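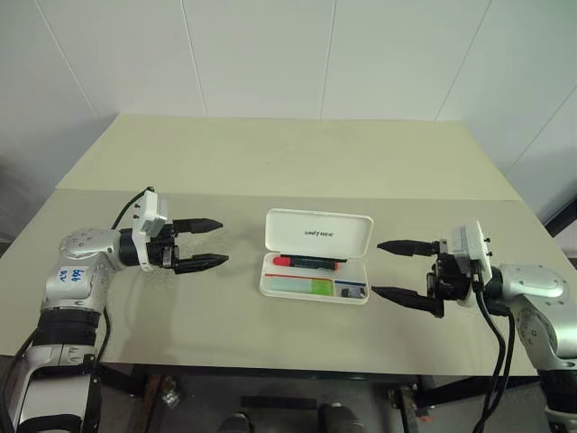 Wide table against the white paneled wall.

The Proposed Ward Map and the Willia Street Question

October 14, 2022

Readers who follow the Gimunby City Council will know that the draft ward map was released last week and that a public hearing has been scheduled before the final vote. I attended the first work session on the map and have since read the draft report in full, including the appendix. I set out my views below in my capacity as a resident of the Third Ward. I hold no office and am not working for any candidate.

The matter before the Council is simple to state. The city charter requires that wards be redrawn after each federal census so that each contains a comparable number of residents. The growth of the past ten years has been concentrated on the east side, in the Cheon subdivision and the apartment blocks near the old rail yard. The Fourth Ward is now the largest in the city by more than 3000 residents. The Second Ward, which covers the older streets near the river, has lost population. Some movement of the lines is required by law, and no member of the Council has argued otherwise.

The draft would achieve most of the correction by moving the line between the Second and Third Wards from Eltar Avenue to Willia Street. It is a short distance on the map. The blocks between the two streets contain the branch library, the elementary school and the senior apartments, and they would pass from the Third Ward to the Second. The Third Ward would then take in the western half of Cheon to make up the difference.

I have three concerns with this approach.

The first is procedural. Under the Council's own rules, the draft map is to be available for public inspection for thirty days before a hearing. The map was posted to the city website on time. The block-level population table was not posted with it, and residents who asked at the clerk's counter were told that it was still being checked. It was added eight days later. A resident cannot judge whether a line is reasonable without knowing how many people live on each side of it, and in my view the inspection period should be counted from the date on which the table became available. Council Member Noemi Baptiste raised this point at the work session. The city attorney undertook to provide a written opinion. As of this writing I have not seen one.

The second concern relates to the senior apartments. The building has 80 units, and by long custom its residents vote on the ground floor of the same building, which serves as the polling place for the surrounding precinct. Under the draft, the precinct would be divided and the polling place would move to the school gymnasium. The report describes the change as minor. I walked the route on Sunday. It crosses Willia Street at a point with no signal, and the sidewalk on the north side stops short of the school driveway. Sun-ja Sung, who has served as a precinct judge at the apartments since before I moved here, wrote to the Council to ask that the location be kept whatever the final ward lines may be. The clerk has the authority to do this. I would urge that the commitment be made in writing before the vote.

The third concern is the treatment of Cheon. The subdivision has a single residents' association, one main road, and one set of problems, most of them to do with drainage. The draft divides it along the main road, so that neighbors on opposite sides would bring the same complaint to two different members. Jonatan Magnusson, who represents the Fourth Ward, has said that two voices on the Council are better than one. That may be so. It has not been the experience of the residents near the rail yard, who were divided in the last redistricting and who waited four years for a storm drain while each ward office referred them to the other.

It is fair to record the arguments on the other side. The planning staff considered five alternatives, and the draft produces the smallest gap between the largest and smallest wards. It follows major streets for most of its length, and it does not place any two sitting members in the same ward. The last point appears in the report as an advantage. I am less sure that it should carry weight, since the charter does not mention it, but I understand why those asked to vote on a map would take an interest in the matter.

Of the alternatives, I find the one labeled Map C in the appendix the most persuasive. It keeps Eltar Avenue as the line and leaves Cheon whole in the Fourth Ward. The correction is made instead at the northern end, where the First Ward gives up the blocks beyond the water tower. The resulting gap between wards is larger than in the draft by fewer than 1000 residents, and staff confirmed at the work session that it remains within the legal limit. The report gives Map C a single paragraph. I would have preferred to see it presented in the same detail as the draft.

Yolanda Delacroix has organized a letter in support of further study of Map C, and it had gathered 34 signatures when I signed it on Tuesday evening. The text takes no position against any member and asks only that the two maps be shown together at the hearing, with the population table for each. Copies are available at the branch library desk. Yolanda Benavides, the deputy clerk, has confirmed that written comments will be accepted until noon on the day of the hearing and will be entered in the record whether or not the writer attends in person.

Those who intend to speak should note that the sign-up sheet is taken in when the hearing is called to order. Speakers have three minutes each, and time may not be given to another person. Large-print copies of both maps may be requested from the clerk's office, with two working days' notice.

Correction: An earlier version of this post stated that the First Ward had gained population since the last census. Its population is unchanged. I thank the reader who wrote in.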